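**Setting up a kitchen for someone with low vision. A thread, mostly things I wish I'd written down when we did my mother's place in Menham.**

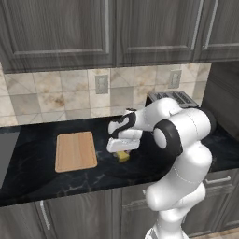
Contrast did more for my mother than any gadget we bought. She has macular degeneration, so the middle of what she looks at is blurred and the edges are better. Color names don't matter much to her now, but light against dark does. A small yellow block on a black marble counter, like the one up there, is the kind of thing she can find. The same block on a cream counter would be gone. Once I understood that, most of the kitchen sorted itself out over a few weekends.

---

Background for people who don't follow me. My mother is 81, lives alone, cooks every day and doesn't intend to stop. Her kitchen was all beige. Beige counter, beige tile, beige floor, off-white plates. It looked nice in the listing.

---

The first visit was from Bindu Thomas, a low vision therapist who covers Menham and Wultham. She didn't bring any equipment out for the first hour. She asked my mother to make a cup of tea and a sandwich and sat where she could watch.

---

Things she wrote down while the tea was being made: mug hard to find on the counter, kettle filled by weight, milk found by shape, stove dial turned by counting clicks, bread knife stored blade up in a jar.

I had been in that kitchen every week and had never noticed the knife.

---

We did the knife that afternoon. Knives now live in a flat drawer with nothing else in it, handles toward the person.

---

Cutting boards. We bought two, one black and one white. Onions, potatoes, chicken and cheese go on the black one. Carrots, greens and tomatoes go on the white one. My mother thought this was silly for a couple of days and then told her sister to do it.

---

Replacing the counter was never going to happen. I got one quote and it was more than my car is worth. What we did was put down dark non-slip mats in the places she works: one by the kettle, one by the stove, one next to the sink. The mats can be washed and they didn't need a contractor.

---

If you are replacing a counter anyway, ask for a big sample and put it under your own lights before you sign anything. Polished stone can throw glare. My mother does fine with dark surfaces and badly with shiny ones. Matte is easier for her. Someone else's eyes may be different, so have the person try it.

---

Also avoid speckles. A busy pattern hides a dropped pill or a piece of glass. Roel Nijs, who fitted our cabinets, has a granite island at home with flecks in it and says he still loses screws on it, and his eyes are fine.

---

Lighting. We had one ceiling light in the middle of the room, behind her when she stood at the counter. She was working in her own shadow.

---

We put LED strips under the wall cabinets, at the front edge and angled back, with a cover over them so she can't see the bare diodes. The strip is from Skustura, 4 sections, 600 lumens each. I'm not recommending the brand in particular. It was what the store had.

---

The ceiling light stayed. If the counter is very bright and the rest of the room is dim, she has trouble when she turns around – her eyes take a while to adjust. Even light over the whole room was better than one bright spot.

---

Blinds. Late in the day the sun comes straight in over the sink and washes everything out. A plain roller blind fixed that. She pulls it halfway and leaves it.

---

The stove. Bindu put raised dots on the dial, one at off and one at medium. Only two. Her rule is that if everything has a dot, the dots don't tell you anything. I had already bought a sheet with 300 of them and was ready to go around the whole house. I still have most of the sheet.

---

Same with the microwave. One dot on start, one on the thirty-second button. My mother heats everything in thirty-second steps. Soup takes a lot of button presses and she doesn't care.

---

Labels. Big black letters on white card, held on with a rubber band. When a can is finished, the band and card go in a bowl by the door, and that bowl is the shopping list. This was her idea and I think it's the best one in the thread.

---

What didn't work:

- Colored tape on cabinet edges. It peeled, and she stopped seeing it.
- A talking scale. Too quiet, and it turned itself off while she was still pouring.
- Clear storage jars. Clear anything, really. Glass on a counter is close to invisible for her.
- Me reorganizing the pantry without asking.

---

About that last one. I put everything in alphabetical order one Saturday's worth of enthusiasm at a time, and she couldn't find the salt for a week. She knew where things were. I had wiped out a map that took her years to make. We put it back the way it was, as well as we could remember.

---

Dishes. Her good plates are white with a thin gold rim. Rice on a white plate on a white tablecloth is a problem. She now has a few dark blue plates for pale food and keeps the white ones for everything else. The tablecloth is dark green.

---

Mugs. White inside for coffee, dark inside for milk. There are liquid level indicators that beep when a cup is nearly full. She has one and uses it for hot drinks. For cold ones she puts a finger over the rim like everybody else.

---

Floors. A dark rug on a light floor can look like a hole or a step. We had one by the back door and she had been walking around it. I thought she was being careful about the rug. We took it up.

---

The step down to the utility room got a strip of high-contrast tape along the edge, the full width. This was the one place tape lasted, probably from being the outdoor kind.

---

Cabinet doors. If they stand open at head height they are a hazard, and she's walked into one twice. Roel added soft-close hinges that pull the door in from halfway. He also took the doors off the one she uses most. Open shelf, mugs and plates, done.

---

Cost, as people always ask. The lights, mats, boards, blind, plates and hinges came to $700. The lights were the biggest part. The therapist's visits were covered for us. They may not be where you live, so call before you book.

---

Where to start if you only have an afternoon: watch the person make something they make every day. Don't help unless they ask. Write down where they slow down. Fix one of those places and come back in a week.

---

Questions from the last time I posted on this:

Jin-sol Oh asked about induction stoves with flat glass tops. We haven't lived with one. The ones I tried in the store had no dial at all, only touch controls, and my mother couldn't find the power button. I'd look for a model with knobs.

---

Nam-gil Chae asked if phone apps help. Some do. She uses one that reads mail and package instructions aloud, and it's good with printed text on flat boxes. Curved cans are hit and miss. She doesn't use it while cooking, her hands are usually wet.

---

Na-rae Yang asked how to bring any of it up with a parent who says they're fine. I don't have a good method. My mother agreed to the lights after a burn on her wrist, and I would have liked to get there sooner. Asking her to show me a recipe went better than asking how she was managing.

---

Her vision will change again, and some of this will need redoing. Bindu comes back in May to look at the stove and the bathroom. I'll add the bathroom notes to this thread after that – the towels are all beige too.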